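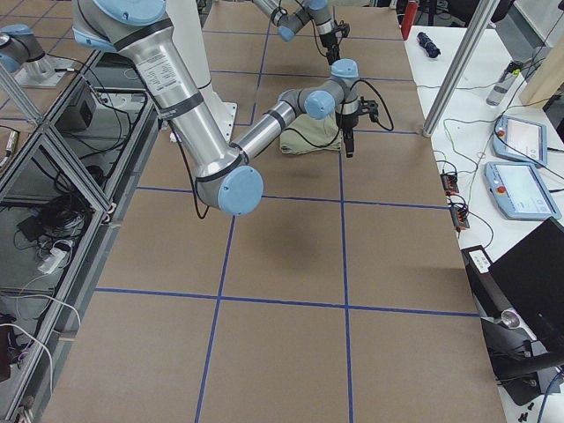 July, 2:40 pm, folding cell, Renden line

Onni Kinnunen asked me what the packers at Grernosby will do once the arms fold their tees. Fair question! Nobody there loves folding (875 a shift, sore thumbs), but they do love chatting across the table, and I'd hate to lose that. My notes so far:

1. One person per cell, pendants within reach. Sadari wants two cells each, I said wait.
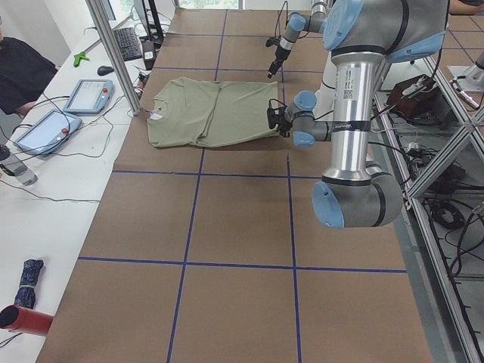 2. Sleeves still need a human eye. Ask the packers how they'd grab a cuff, they've got better tricks than me.

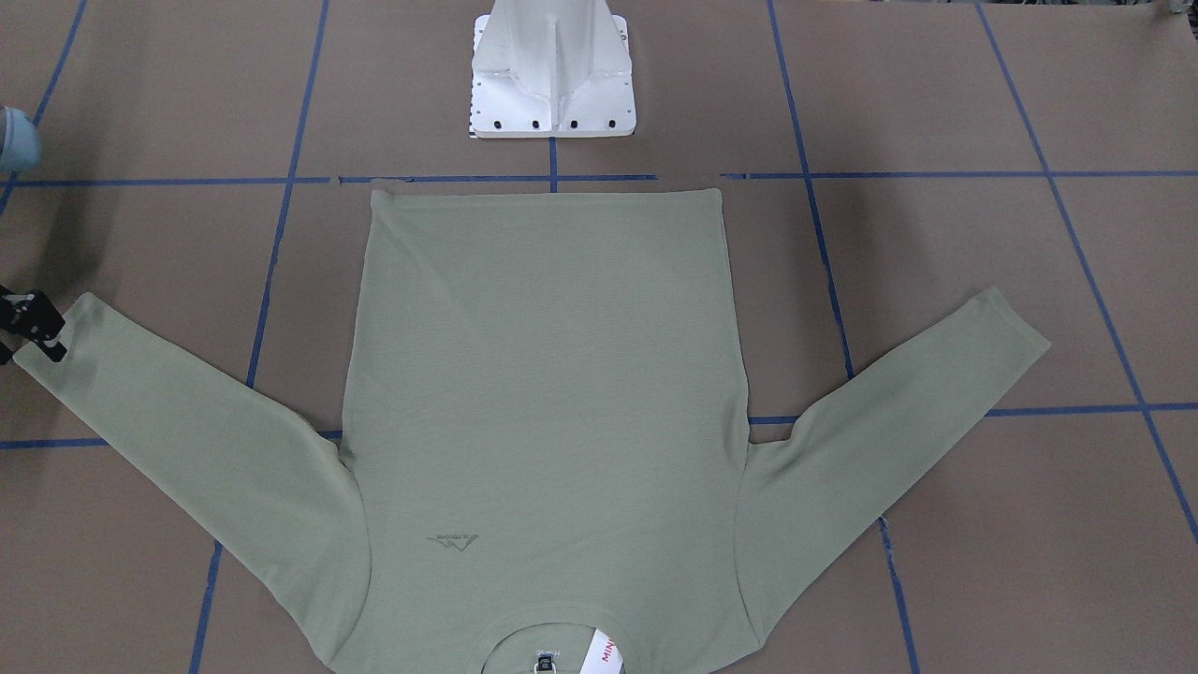 Green shirt laid flat, gripper on one cuff.

Next: grip force back to 75, ring Dalsgaard re training hours.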